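Lendodine Help > Home > Laundry and Clothes

Folding knit tops on a bed: why do mine come out as trapezoids?

Posted by olville_upstairs

I moved to a smaller place in Olville in November and the folding table did not make the cut. I now fold on top of the bedcover. Jeans are fine. Towels are fine. Soft knit tops come out with one side longer than the other, and by the time they reach the drawer they look like something I sat on.

I smooth the top out, fold the sides in, fold it up from the hem, and somewhere in there the whole thing drifts. Pulling on it to straighten it makes one sleeve longer than I remember buying. Is it me, the bed, or the knit? I would prefer it to be the bed.

2 answers

Ghasemi

Buy a folding board. Mine is a Flisport and it does shirts, period. Or hang them up like a normal person.

Comment from olville_upstairs: Hanging them is how I got shoulder bumps on my gray cardigan. Where do you keep the board?

Comment from Ghasemi: Under the bed.

Said Samir

It's the knit, with some help from the bed. I fold for a household that owns far too many sweaters, and I've lost this argument with most of them.

First, deal with the cover. If it's wrinkled, the top settles into the wrinkles and you end up folding those too. Pull it tight from the far side. Two swipes with your forearm will get most of what's left.

Then pick the top up by the shoulder seams, one in each hand, and let the rest hang. Don't grab it by the hem or the middle. Hold it level and give it one small shake. A big dramatic snap feels professional and stretches the neck. Let the hem touch down first and lower the shoulders away from you.
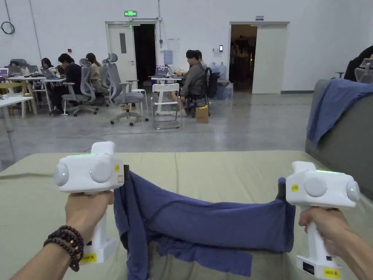
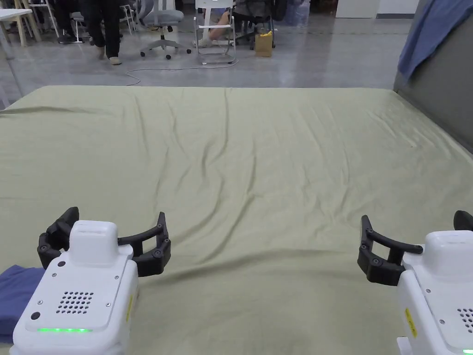
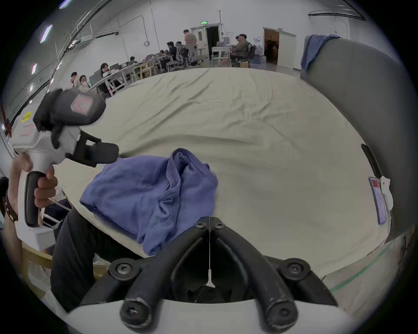 Once it's down, pat, don't pull. If one side looks long, lift that side and set it down again. Dragging it across the cover is where your mystery sleeve came from. Fold the sides to the middle, lay each sleeve straight down along its own side, and fold up in thirds. Heavy knits can go in half and be left alone.

Work from the edge of the bed, too. Leaning across to the center means one arm is always doing more than the other, and the sweater will keep a record of it.

Comment from olville_upstairs: Did four this way and three are rectangles. The fourth has a cowl neck and I've put it on the chair.

Comment from Said Samir: The chair is fine for cowl necks. Mine have been there since spring.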